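One pastry, one blue plate
June 7, 2018

Since January I am trying to buy fewer things for the kitchen, and I was doing well until last week. Then I went into Zultis, the small shop for tableware near the Serkia bus stop, and came out with a blue plate. It has a wide rim and some very fine rings in the middle, like when you drop a small stone in water. My old plates are all white, and on my white table they almost disappear. Food looks a bit sad on them, I think.

For the first use I wanted something good, so I walked to Tatlı, the bakery on the corner. They make small puff pastries, long and narrow, with a golden orange top and darker stripes. Each one weighs 50 grams. I know this because it is written on the little card, and I like that they write it. In the morning the line goes out of the door, but after four o'clock it is quiet and the lady has time to explain what is left.

I must confess that the plate is too big for one pastry. It would be fine for three, or for a pastry and some fruit. But I enjoy to eat this way, with a lot of empty blue next to the food – I eat slower and I don't take a second one so fast. My mother would say that this is a plate for soup people who have no soup.

Next I would like to find a cup in the same color. Zultis had only gray ones, and the Kornine catalog shows a blue that is much too bright for me.

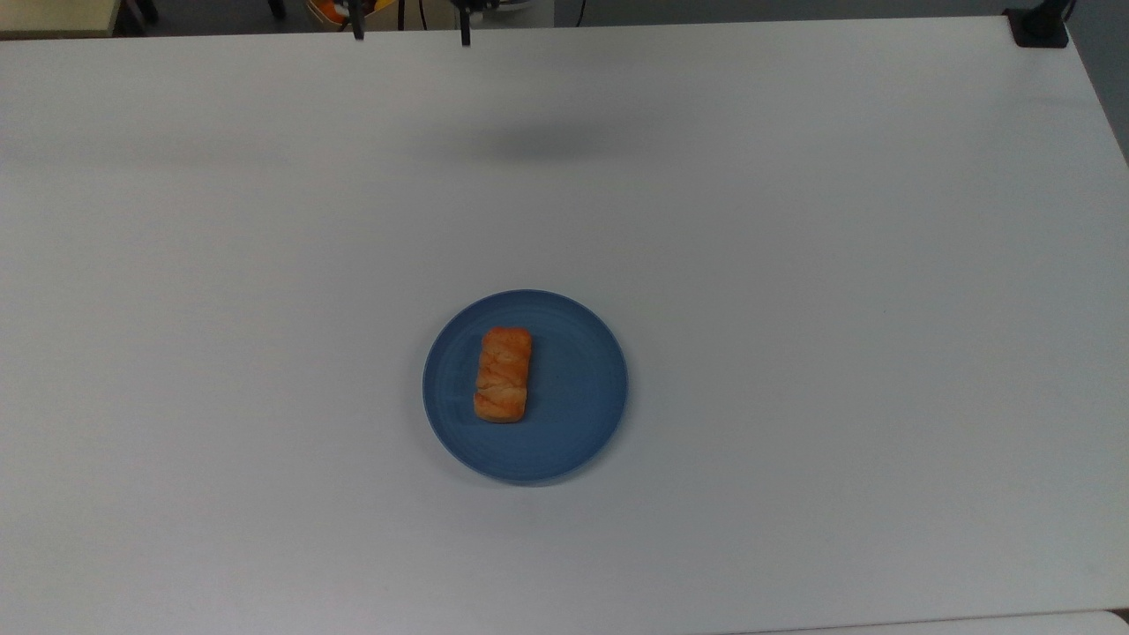
If the cup takes until winter, I can wait. The white cups are still good, only one has a small chip near the handle, and I use that one for pencils.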